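Flirnlow Holiday Apartments: Questions We Get Asked

Last updated 3rd November. If your question isn't answered below, write to Attila. He replies to everything, eventually.

What time can I check in?
From 3 p.m. Earlier is possible if the last guests have left and you ask nicely. Sitting in the driveway with the engine running doesn't count as asking.

Is there a kitchen?
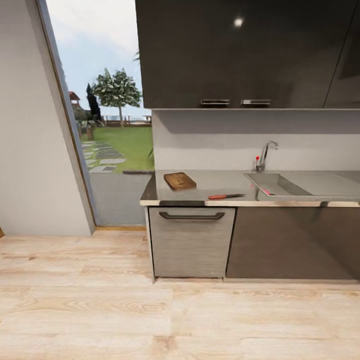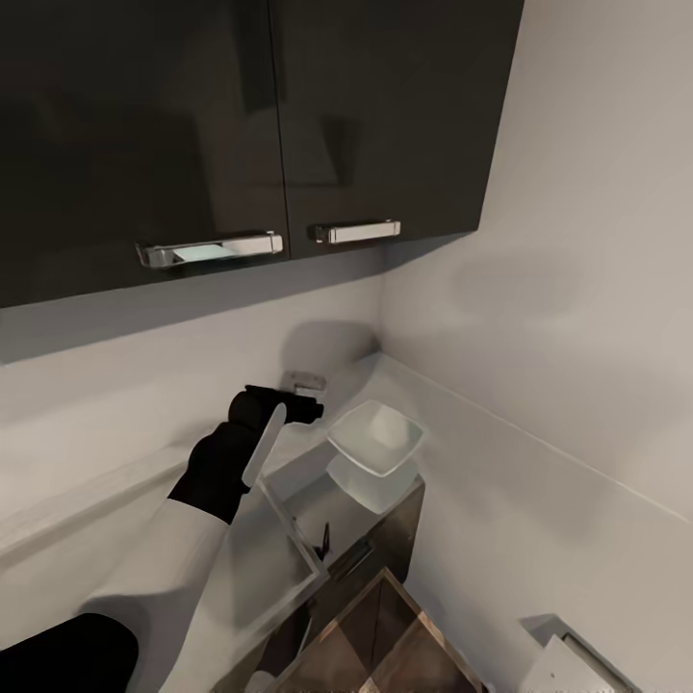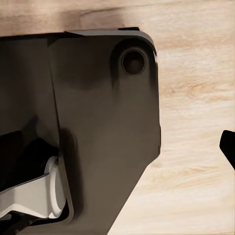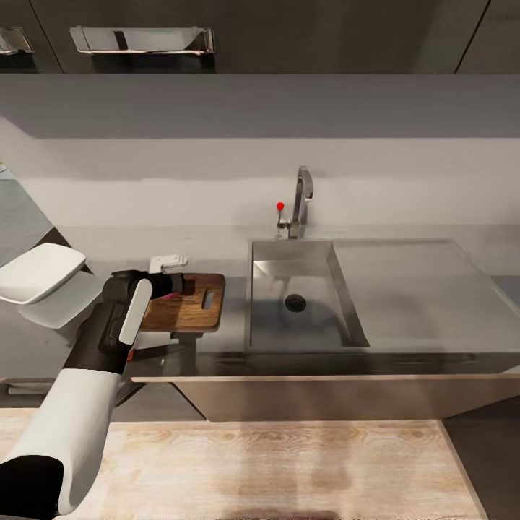 Yes, in every apartment. Oil, salt and pepper are supplied. Anything fancier has to come from the store in Gudow, which closes at lunch and reopens when it feels like it.

How far is the lake?
800 meters by the footpath. The sign says 200. We have written to the people in charge of the sign.

Can I bring my dog?
One dog per apartment, 10 euros a night. Two small dogs do not add up to one dog, though we admire the math.

Is there Wi-Fi?
There is. It will handle email and the weather forecast. It has never handled a teenager.

Do you rent bikes?
Zakhar Skoryk keeps 7 of them in the shed and will adjust the seat for you. He will also tell you about his trip to Druvau, so leave yourself some time.

Can I cancel?
Free of charge up to two weeks before arrival. After that we keep the deposit, and feel bad about it for an afternoon.

Who do I call if the heating stops?
Attila Vincze, day or night. Please try the switch in the hallway first. It's marked "heating."

Are you open all year?
We close for repairs the last week of September.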